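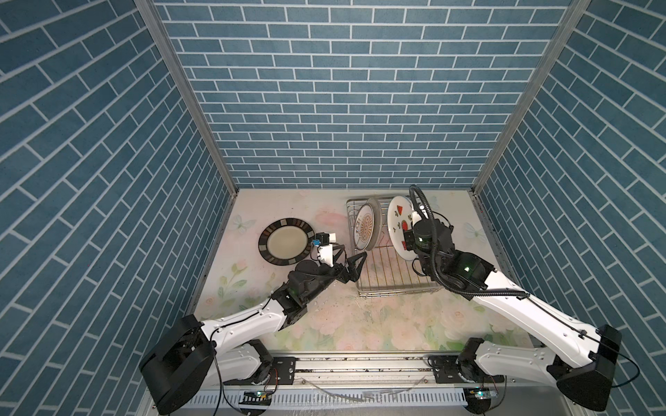
Who should sign off on acceptance criteria when two departments share one system?

Posted in: Requirements and Specifications
Asked by stilside_records

Our organization is replacing the booking system used by two departments, Catering and Facilities. The supplier is Praltley, and the product is called Tawhiri. The contract states that each requirement must have acceptance criteria approved "by the business" before development begins on it.

The difficulty is that both departments regard themselves as the business. Catering has approved its criteria for room bookings. Facilities has declined to approve the same items and has submitted its own wording, which differs in 14 places. Most of the differences are small, but three are not. For example, Catering requires that a booking can be changed up to the start of the event, while Facilities requires that bookings be locked the day before.

The supplier has asked for a single signed document by Friday. My questions are as follows. Is it acceptable to send both versions with a note on the conflicts? If it is not, who ought to decide? I am the analyst assigned to the project and have no authority over either department.
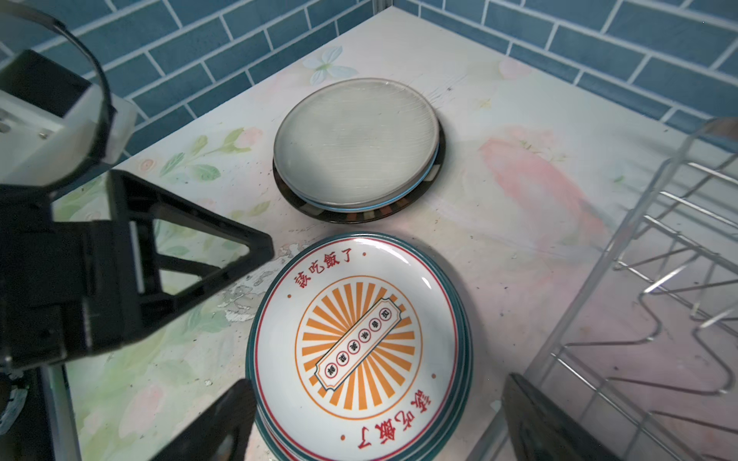 Plates in two stacks on the countertop

Daniyal Bukhari

Sending both versions is not advisable. A supplier that receives two sets of criteria will either stop work on the affected items or select the version that is cheaper to build, and under most contracts it would be entitled to do either.

The usual arrangement is that one named person, often called the sponsor or the product owner, holds the right to approve. Please check the project charter or the order form first. The name may already be there, even if the person has never been asked to use that right.

If no such person is named, I would suggest the following order of work.

Separate the wording differences from the real conflicts. Differences of wording can normally be settled between the two departments in one meeting, with you holding the pen.

For each real conflict, write one page stating what each department needs, the reason it gives, and what would happen in daily use under each version. Do not recommend a winner unless you are asked to.

Take those pages to the lowest manager who has both departments in his or her reporting line. Request a written decision on each.

Send the supplier the agreed items by Friday, marked as approved, and list the open items separately with the date on which a decision is expected. Suppliers seldom object to this — they need something they can start on.

On your booking example, please look again at whether the two statements are truly opposed. Catering may only need to change the number of guests, and Facilities may only need the room and the hours to be fixed. If so, you have two requirements that were written as one, and both can be met.

pustero_user

We had the same thing with a stock system. Both heads signed and it was fine. Just get two signatures on one document.

mk_specs

Two signatures can work, but the procedure should state what happens when one party does not sign. In our case a specification of 300 requirements was held up for 5 weeks over a single report layout. We later added a rule that an item without a written objection after a fixed period is treated as approved, and that any objection goes to the sponsor.

I would also record the name of the approver beside each requirement, and leave the cover page for the title and version. When a test fails, the testers will need to know whom to ask, and a cover page with several names on it does not tell them.

stilside_records

Thank you for these replies. The order form does name a sponsor, who had understood the role to be limited to the budget. A meeting has been requested. The lock on bookings has been divided into two requirements as suggested, and Facilities has accepted its half. Catering has not yet replied.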